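The Case for Repairing What a Town Already Owns

Reading time: 4 minutes

Public discussion of municipal spending tends to favor the new. A new library wing has an opening day, a ribbon and a plaque. The replacement of a worn hinge in the old wing has none of these, and it seldom appears in an annual report except as part of a larger sum. This essay argues that towns of modest size should reverse that order of attention, and that the upkeep of furniture, fittings and small equipment should be treated as a standing public service with its own budget line.

The town of Dullau offers a useful starting point. In February its council published an inventory of movable property held in schools, reading rooms and public halls. The inventory listed some 2,000 items, among them chairs, lecterns, display cases, work tables and coat stands. Of these, 167 were marked for disposal. The stated grounds were in most cases slight: a loose joint, a stained top, a missing foot. The cost of replacement was entered against each item. The cost of repair was not entered anywhere, as the form contained no column for it.

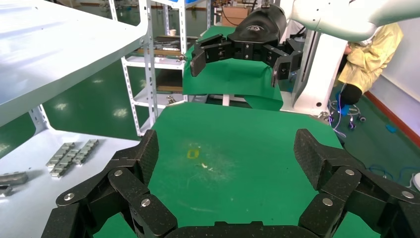

A form of this kind shapes the decisions that follow from it. An officer who is asked only whether an object is "fit" or "unfit" will, with perfectly good intentions, write "unfit" beside anything that shows its age. Yet surface wear and loss of function are separate matters, and an inventory should record them separately. The green mat on a work table may be scuffed and scratched, with a pale patch near the center, and the table beneath it may have many years of service ahead. The council's form would have given such a table one word. A better form would ask what is wrong, whether the fault affects use, and what it would cost to put right.

The financial argument for repair is familiar, and it is sometimes overstated. Not every object is worth saving. A cheaply made chair that has failed at several joints may cost more in labor than its successor would cost to buy, and a responsible authority should be free to let it go. The stronger argument concerns predictability. Replacement spending arrives in lumps, often after years of neglect, and competes directly with roads and heating. Repair spending is small and regular. It can be planned 12 months ahead with reasonable confidence, and a poor year for revenue need not bring it to a halt.

There is also the question of skill. When a town stops repairing its property, it gradually loses the people who know how. The joiner who once had steady work from the schools takes private commissions or moves away. The upholsterer does not take on an apprentice. Some years later, when the town wishes to restore a paneled meeting room or a set of older benches, it must bring in labor from elsewhere at a much higher rate. A modest and dependable flow of ordinary work is what keeps a trade present in a place.

Eltov, a smaller town than Dullau, adopted a different practice several years ago. It sets aside a fixed sum for repairs at the beginning of each financial year, and any department may draw on it for work below a limit of 1,000 per item without seeking separate approval. The rule is plain, and its chief merit is speed. A wobbling table is attended to while the fault is still a wobble. The former procedure required two signatures and a comparison of prices, which made sense for a boiler but very little for a table leg.
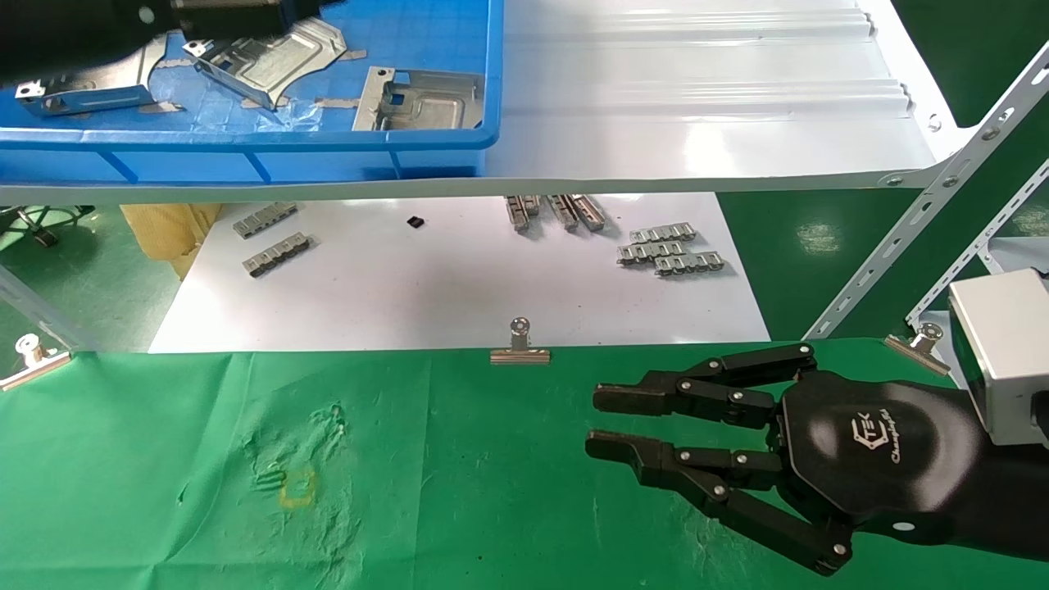
Objections and Their Weight

Three objections are commonly raised against a policy of this kind, and each deserves a fair answer.

The first is safety. Older furniture may not meet present standards, and an authority that keeps it in use accepts a liability. This is a serious point. It is best met by inspection, carried out on a fixed schedule by a competent person, with the power to withdraw an object at once. New furniture requires inspection as well, and towns that rely on replacement often neglect it on the assumption that recent purchases are sound.

The second is appearance. Residents who pay for public services are entitled to rooms that look cared for. The answer depends on what care is taken to mean. A reading room in which older tables stand level and lamps work gives a better account of its keepers than one furnished in a single season and left alone afterward.

The third is administrative burden. Small jobs produce small invoices, and each must be processed. Here the critics are partly right. Any repair fund should be accompanied by simpler accounting, with monthly statements from approved workshops in place of separate bills. Without that change, the savings may well be absorbed by the office that records them.

What Dullau Should Do Next

The disposal list has not yet been carried out. The council is due to consider it on 17th March, and it has the opportunity to return the list for a second assessment. That assessment should add a column for the cost of repair and should be made with a tradesperson present. Items found to be beyond use should be offered for parts before they are discarded. Whatever remains should be repaired within the year, and the sum required should be published beside the replacement figures, so that residents can compare the two for themselves.

Related items

Tak and the Long Delay Over Its Market Hall
Who Pays for School Furniture?
Golari: A Reading Room Reopens
Small Contracts and Local Trades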